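Jornada de puertas abiertas de Mumov

La Jornada de puertas abiertas de Mumov es una demostración pública de robótica doméstica organizada por el laboratorio Mumov en su sede de Vinton. La primera edición se celebró el 18 de junio de 2023 y estuvo dedicada a la recogida de datos de manipulación con pinzas de mano. Asistieron 417 personas, repartidas en turnos de mañana y tarde.

Antecedentes

Mumov nació como grupo de trabajo sobre agarre de objetos cotidianos. Su primera pinza, Lis, se montaba en un brazo fijo y solo se probaba en banco. La segunda, Kudo, se diseñó para que una persona la llevara en la mano y registrara sus movimientos en viviendas corrientes, sin trasladar un robot hasta ellas. La ingeniera Adoración Montes dirigió el diseño mecánico y Zdzisław Nowicki se encargó del sistema de registro.

La idea de abrir el laboratorio al público partió de Lena Mazurek, responsable de formación. En mayo se hizo un ensayo general con familiares del personal, tras el cual se redujo el tamaño de los grupos y se suprimió una charla teórica que ocupaba casi la mitad de la visita.

Desarrollo de la visita

El recorrido tenía cuatro paradas. En la primera se mostraban piezas sueltas de Lis, entre ellas varios dedos desgastados por el uso. En la segunda, Nowicki explicaba cómo se sincronizan la imagen y la apertura de la pinza, y proyectaba una misma maniobra a velocidad normal y ralentizada. La tercera era un taller práctico, a cargo de Korkor Mahama, en el que los asistentes agarraban vasos, platos y prendas dobladas con una Kudo. Cada persona disponía de unos minutos – los menores, acompañados de un adulto – y podía ver después su propia grabación.

La última parada trataba de los registros hechos en casas. Ramil Baluyot presentó una selección de 300 secuencias, tomadas de un archivo que entonces reunía hasta 1,000, y comentó los criterios con los que se aceptan o se descartan. Según su exposición, una secuencia con un agarre fallido se conserva si la maniobra completa queda registrada, mientras que las interrumpidas se eliminan.

Manipulación de vajilla

Buena parte de las preguntas del público se refirió a los platos. Un plato hondo puede tomarse por el borde, con un dedo por dentro y otro por fuera, pero la pinza debe llegar con la inclinación adecuada para no empujarlo. Los reflejos del esmalte dificultan además la localización del borde en la imagen, y los restos de comida cambian el aspecto de la superficie de una toma a otra.
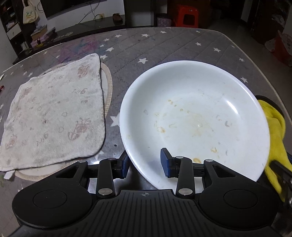
Las superficies blandas añaden otra dificultad. Sobre un colchón, el plato cede o se ladea al recibir presión, de modo que una trayectoria válida para una mesa puede terminar en un agarre incompleto. Montes indicó que las almohadillas de los dedos ayudan a repartir el contacto, aunque no corrigen una mala aproximación. Los paños y guantes cercanos también se tienen en cuenta al planificar el movimiento – un dedo puede engancharse en la tela antes de alcanzar el plato.

Acogida

Al término de la visita se entregó un cuestionario voluntario, que devolvieron 201 asistentes. El taller práctico fue la parte mejor valorada. Las críticas más repetidas se refirieron a la espera entre paradas y al ruido de la sala de proyección, separada del taller solo por una mampara. Varias respuestas pedían más información sobre el tratamiento de las imágenes grabadas en domicilios, asunto que Baluyot había tratado brevemente.

El laboratorio publicó después una guía en español con el contenido de las cuatro paradas y una lista de los ejercicios del taller, preparada por Mahama y Mazurek.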